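Standing Desks and "Active" Offices: Frequently Asked Questions

Last updated in June. We get the same questions over and over from people whose boss has just come back from a trade show, so the answers are kept on one page. We don't sell desks.

Will a standing desk help me lose weight?

Not in any way you'd notice. Standing still burns a little more than sitting still, and the difference is easily wiped out by one cookie. If a brochure gives you a big yearly number, look for the small print about how many hours a day the buyer is supposed to be on their feet. Then ask yourself when you last stood that long on purpose.

But sitting is bad for me, isn't it?

Sitting for hours without a break doesn't do most people any good. Standing for hours without a break doesn't either, as anyone who has worked a cash register can tell you. What seems to help is changing position and walking a bit. You can do that from a kitchen chair.

My company wants to buy the Tiltgate frame. Is it worth $1,094?

We doubt it. The Tiltgate goes up and down, and so does the Gomarlow, which costs a good deal less. Most of the price gap goes to a memory keypad and a phone app that reminds you to stand. We turned the reminders off on the second day. The frame itself is solid, and if you are very tall the extra height may matter to you. Otherwise we can't find the missing money in it.

What about the 97 percent satisfaction figure?

We asked Tiltgate where it came from. The answer was a survey sent to people who had kept the desk past the return period. People who sent theirs back weren't asked. Make of that what you like.

Do I need a special chair too?

You need one that fits you. A high headrest looks serious but does very little while you're leaning forward to type, and plenty of people never touch it. Mesh backs are cooler in summer. Some of them sag. Sit in the chair for as long as the store will let you, and ignore the word "ergonomic" on the tag, which any maker can print.

Does an open-plan office make people more active?

This one gets repeated a lot, usually by whoever is paying the rent. An open floor saves on walls. Whether anybody walks more depends on whether there's somewhere to walk to, and whether you can get up without feeling watched. A mezzanine gives you stairs, I'll grant that much. If the printer and the coffee are both downstairs, you'll climb them a few times and then start saving up your trips.

Are small shared tables a good place to work?

For a short chat or a cup of coffee, fine. For a full day on a laptop, no. The screen is too low and your neck pays for it. A flower on the table is nice and changes nothing about the height.
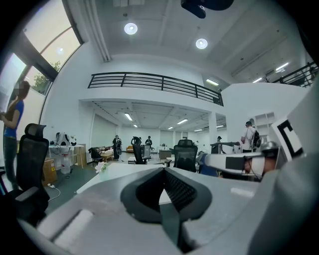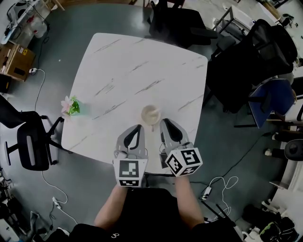

Bashir Zotow

Is a treadmill desk any better?

At least you're moving. Typing gets worse, though, and phone calls get noisy. The one we tried was folded up against a wall within 6 weeks. If you already like walking, go outside at lunch and keep the money.

What about balance boards and wobble stools?

Fun for an afternoon. The claims about "core strength" are mostly the seller's own, and I haven't seen one I would trust. If you have a bad knee or ankle, ask a doctor before you stand on anything that moves.

How long should I stand at a time?

Nobody has a magic number, whatever the app tells you. Stand until it bothers you, then sit. If your feet hurt, you've overdone it. A mat helps on a hard floor, and a cheap one will do.

Can I raise my old desk instead?

Yes, and we'd try that first. A sturdy box under the laptop plus a separate keyboard costs very little and will show you in 2 weeks whether you even like working on your feet. Check that the box can't slide. Keep your elbows close to level with the keys.

My back hurts. Which desk should I buy?

Please don't start with a desk. See someone who can examine your back. A salesperson can't do that, and neither can this page.

Does the Gomarlow wobble?

A little, at full height, if you type hard. Tighten the bolts again after the first month. Ours came with one bolt missing and the replacement took longer to arrive than the desk did.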